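**Two-finger gripper or suction for mixed items? (shoes, cups, bags)**

**dlopes_cladenau** wrote:

Hello all, we compare two grippers on our two-arm cell and I would like your opinion before we order more.

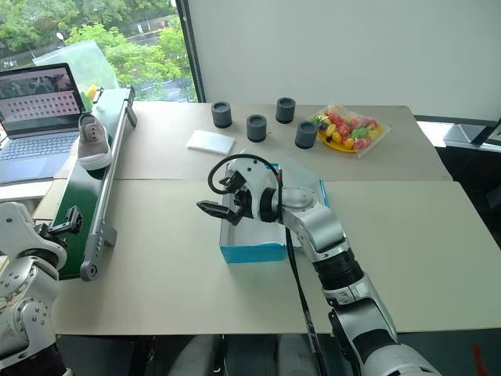
**Oris** wrote:

Suction will disappoint you on anything made of canvas. The cup leaks air through the fabric and the pump runs all the time. Stay with the fingers. What is your opening width?

**dlopes_cladenau** wrote:

110 mm with the standard fingers. For a sneaker this is enough if we take it at the heel, but the approach must be quite exact. I made 138 picks with the fingers and lost eight, nearly all of them bags that slipped. The suction did better with the bags, I must admit.

**greenwood_k** wrote:

I don't agree with Oris. With a softer cup and more flow you can lift light canvas. We do it in May every year for the student course, and it holds. Fingers squeeze soft packaging and then you have crumbs.

**Oris** wrote:

Light canvas, maybe. A whole shoe swinging from one cup is another matter – try it at full speed and tell me.

**greenwood_k** wrote:

At full speed I would not try it with the fingers either.

Daiane, please look also at your cable. A free loop over the wrist can catch on the edge of a box when the last joint turns. I would fix it before you do 500 cycles.

**dlopes_cladenau** wrote:

Thank you, this is a good point. I will put the cable closer to the wrist and limit the last joint in the Dita controller. Then I repeat the bags with rubber pads on the fingers, same speed for both grippers, and write the numbers in this thread.

Daiane Lopes

**Oris** wrote:

Which hardness for the pads? Too soft and they tear at the corners.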